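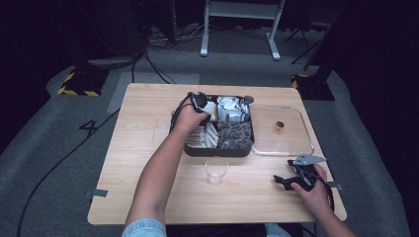 Mesh tea bags and white paper packets in a compartment tray.

Tea bag

A tea bag is a small pouch with enough tea in it for one cup or one pot, and I've been writing this entry on and off for longer than I'd like to admit. I drink a lot of the stuff. My aunt Dymphna Mac Suibhne ran the tea counter at a grocery in Drendmont, and most of what I know started with her (the opinions too, so blame her for those).

Origins

People like to say the tea bag was an accident. The usual story has a New York merchant sending out samples in little silk bags in the early 1900s, and customers dunking the whole thing because they didn't know they were meant to open it. It's a great story! But there was already a patent for a cloth tea holder from 1901, taken out by two women in Milwaukee, so I'd go easy on the accident part. Gauze came next, then paper, and heat-sealed paper bags turned up in 1930.

Shapes and materials

The flat square is the one I grew up with. Round ones are popular in Britain and Ireland, and the double-chamber kind, with a string and a tag, lets water in from more sides. Pyramid bags have more room for big leaves to open up. Mesh bags can be nylon, or a plant-based plastic called PLA, and you can't always tell which by feel. PLA is often sold as compostable, though plenty of it needs an industrial composter and will just sit there in your yard pile. I tried it. Still there.

What's inside

Mostly small broken leaf, graded as fannings or dust, which sounds insulting but only means the size of the pieces. Small bits brew fast and strong. Cillian Costello, who bought for the Ó Flaithearta shop in Brekport, used to swear by a coarser cut and a five-minute steep. I find that too bitter with black tea, and three minutes does me fine. Green tea wants cooler water and less time.

Keeping them

Tea picks up smells like crazy, so keep unwrapped bags away from coffee and spices. I had a box of 600 from a wholesaler once and the last 21 tasted of cumin. A tin with a tight lid works, and the individually wrapped ones can go pretty much anywhere dry.

Last edited 28/06/2025
Filed under: Hot Drinks, Kitchen Basics, Tea
117 shares | 21 comments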